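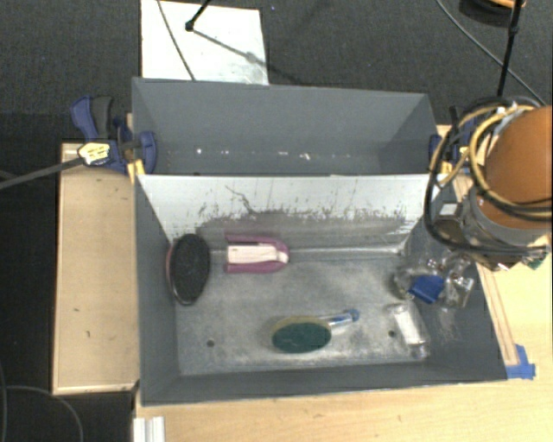

Kornano Small Cleaning Things: notes for users of the set

Version of May 2018

What is in this set

Kornano is a collection of photographs and short written notes about small things that people keep near a sink: brushes, sponges, scrubbers, little cups, handles of several shapes. The things are laid in a gray metal tray on a light wooden table and photographed there. We began it because we wanted a plain list of household objects with honest names, and the lists we could find used shop names, which change from one country to another.

The set has 157 object entries. Each entry has a name, a short note, a group and one or more photographs. Several objects can share one photograph, so please do not use the number of photographs as the number of objects.

Groups

Every object belongs to one group only. The group names are short and always in lower case.

brush — has bristles or a scrubbing pad on a base, and a handle
sponge — soft or rough scrubber held directly in the hand
handle — a handled object where the working part is not clear from the view
cup — cups, vials and other small open vessels
block — small solid pieces, mostly plastic
other — all the rest

The group "handle" was discussed for a long time. Some of us wanted to guess the use of each object and put it with the brushes. In the end we keep it separate. The purple-and-white loop with the white center strip is a good case: it lies on its side along the back panel, and from this view we do not want to say what it is for. It is written as "handle, loop shape, purple and white" and nothing more.

How the names are written

First the group, then the shape, then the colors. The color of the biggest part comes first. If a thin edge has another color, it is named last with the word "edge".

sponge, oval, black, reddish-purple edge
brush, oval pad, dark green on pale yellow, handle blue and silver
cup, small, clear
block, small, blue

Please do not write materials unless you are sure. "Clear plastic" and "glass" were mixed up many times in the first version, and we corrected 11 entries for this reason. When a piece is translucent and we could not decide, the note says "glass-like".

Position words

Left and right are always the left and right of the photograph. "Back" is the side of the tray with the tall wall, and "front" is the opposite side. We use "standing", "standing partly upright", "lying" and "lying on its side". A cup on its side is still in the group cup. The black oval sponge, for example, has the note "back left, partly upright against the left wall".

The tray has two small dark holes in the floor. They belong to the tray and are not objects. In the first version both of them received an entry (one was named "button, black"), and these entries are now removed.

Marks and dirt

The lighter panel at the back has dark splatters and grime on the lower half, and the floor has smudges and scuffs. We did not retouch any of this. If you work with colors, take your samples from the objects and stay away from the lower part of the panel. The shadow behind it is also not a good place to measure gray.

The blue tape at the corner of the table has no entry. It is part of the table for our purposes.

Who made the notes

The naming was done in Ninbridge by a small group, most of us not native speakers of English. The word list was then read by the Hjaltadóttir office, who changed "scourer" to "scrubber" in the whole set. We ask you to keep this word if you send additions. Older copies that circulate under the name Grerkari are the same collection before the renaming, with more than 60 names in the old order (color first). They should not be mixed with the present files.

Known problems

Magenta and purple are not used in the same way by every writer.
"Small" has no fixed size. It was chosen by eye.
The group "other" is too large and will be divided.
5 entries in the group "cup" still have no position note.

Corrections

Send the entry name, the old text and the new text, one correction per message. If the correction is about a color, please tell which part of the object you mean — for the brushes this is often the base and the pad together, and we cannot guess. Corrections received before the end of June go in the next version.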